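### 3.2 What ends up on the bed

I had planned to write mostly about wardrobes. Then I read back through my October notes and found that hardly anyone in the Mastulby flats had talked to me about wardrobes at all. They talked about beds. The bed was where you sat to take a call, where you put your clothes while you made up your mind about them, and where your keys turned up the next morning.

So I went back to the 60 households and asked a much duller question: what is on top of your bed right now, apart from the bedding? Between them they gave me 2,118 entries over the whole diary period, and I sorted these by hand into three groups. "Carried" things are the ones people have on them all day, such as phones, earbuds and cards. "Soft" things are clothes, towels and anything else that folds. "Parked" things have a home somewhere else in the flat and haven't gone back to it yet. Jussara Vieira sorted the same entries without looking at my version, and we then argued (quite cheerfully) over the ones we'd split on. Most of those were towels.

Carried things tend to land near the pillow end and soft things drift off towards a corner, and I think Figure 2 is a fair picture of that. The phone is lying face up with its screen lit and there's an earbud just beyond the top of it, both over on the headboard side of the bed. The folded navy cloth is well away from them, in the opposite corner. I coded it as soft and left it there, as I couldn't say whether it was clothing or a towel. The little navy card propped against the wall gave me more trouble - it's stood up, which looks like a place chosen for it, so I put it under carried with a query mark.
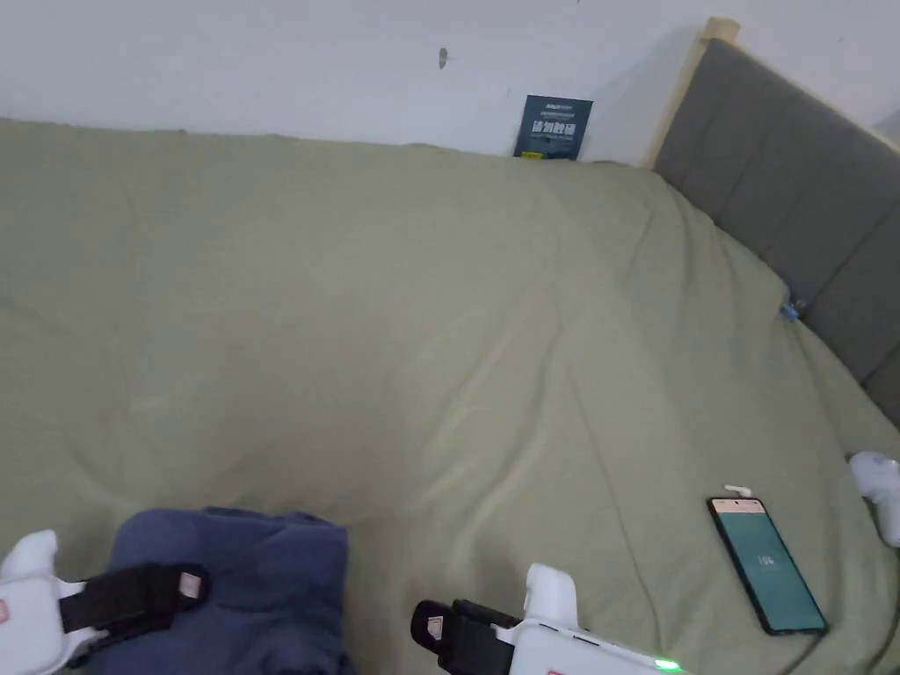
**Figure 2.** Small belongings on and beside a bed with a sage-green duvet.

### 3.3 Smoothing round things

Fagundes, in the earlier Sternasard study, treats making the bed as a reset: everything comes off, the cover goes flat, and the day starts again. I like the idea, but it doesn't fit my diaries very well. People told me they pulled the duvet straight with things still on it, or lifted the phone, gave the cover a tug and put the phone back down. One person in the Urkent block called this "ironing round the buttons", and I've borrowed the phrase for my coding sheet.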